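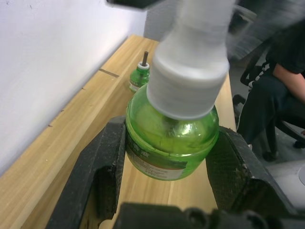 Iveta Sýkora had promised me a quick tour of the Telimstead lab, and two hours later we were still arguing about finger pads. She spent most of July comparing grippers, and she has opinions!

"Everybody tests with cubes," she told me. "I like bottles. Round shoulders, glossy plastic, a label that slides a bit – you find out fast what a pad is good for."

She tried 3 sets of fingers on the same arm, for 1,587 grasps in all. Her favorite is the ridged pair from Bednárik, though she wasn't sold at first (neither was I, they look kind of brutal). The soft Doditz pads felt nicer in the hand but let things twist once the arm sped up.

And the wrist camera? "I'd keep it close. You lose the room, but you see the contact, and that's what I'm grading." The blur bugs her, so she now caps the arm at 70 percent speed for the comparison runs.

I asked what's next. "Nundside is sending me a new controller," she said. "Then I get to do the whole thing over again."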